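Cilley Technical College Students to Enter Tabletop Sorting Robot in Vunik Challenge

CILLEY, April 25, 2025 – Students in the second-year automation course at Cilley Technical College have completed the pick-and-place stage of a tabletop sorting project and will enter the system in the Vunik Challenge in August, the college announced.

The project, named Lokadix, requires a single robot arm to locate household items on a work surface, grasp them, and move them to an assigned position without operator input. Items are not placed in fixtures and their starting positions are not given to the control software. Under the challenge rules, teams receive the item list on the day of the event and have 2 hours to prepare.

Lokadix uses a learned control policy trained on demonstrations. Students guide the arm through each task by hand while joint positions, gripper opening and wrist camera video are recorded to a common clock. The class has recorded 541 demonstrations since the start of the course. Recordings with dropped video or missing joint data are excluded before training.

"Our first version worked from a fixed overhead view and lost the item each time the arm passed over it," said Gillespie Crichton, who teaches the course. "Moving to a wide-angle view at the wrist gave us the item and its neighbors in the same picture. It also gave us a lot of distortion at the rim, and the students spent much of the term deciding how much of that to correct and how much to leave for the model to handle."
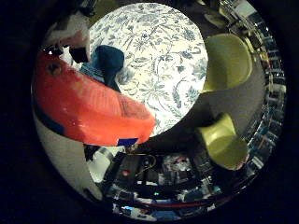 Wrist camera view from the Lokadix project, with two yellow-green objects on the gray tabletop at right and floral-print fabric near the top.

The class compared corrected and uncorrected video as training input. Correction straightened edges near the rim but reduced the usable field of view. The current version trains on uncorrected video, with the area outside the lens circle masked. Patterned fabrics and a cluttered background are used during recording so that the policy does not depend on a plain surface.

Work on the project is divided among 3 student groups. The first is responsible for the gripper and its mounting, the second for recording and data checks, and the third for training and evaluation. Each group keeps a written log, which is graded together with the hardware and code. A change to the gripper or camera mount must be entered in the log before new demonstrations are recorded.

Stelmakh, a regional supplier of motion components, provided replacement servo drives for the course and has made a test bench available to students outside class hours. The college is responsible for all software and for the design of the gripper fingers.

Evaluation will continue through the summer. The class plans to complete more than 2000 unattended grasp attempts before the challenge, with failures sorted by cause: missed contact, slip during lift, and incorrect placement. Results will be included in the technical report that each team must submit with its entry.

Enrollment for the next automation course is handled by the college admissions office. Applicants need a passing grade in introductory programming or an equivalent course.

12 shares | 0 comments

Related news
Stelmakh Test Bench Open to Second-Year Students
Vunik Challenge Publishes Rules for Technical Report
Automation Course: Entry Requirements and Application Steps
Cilley Technical College Updates Workshop Safety Training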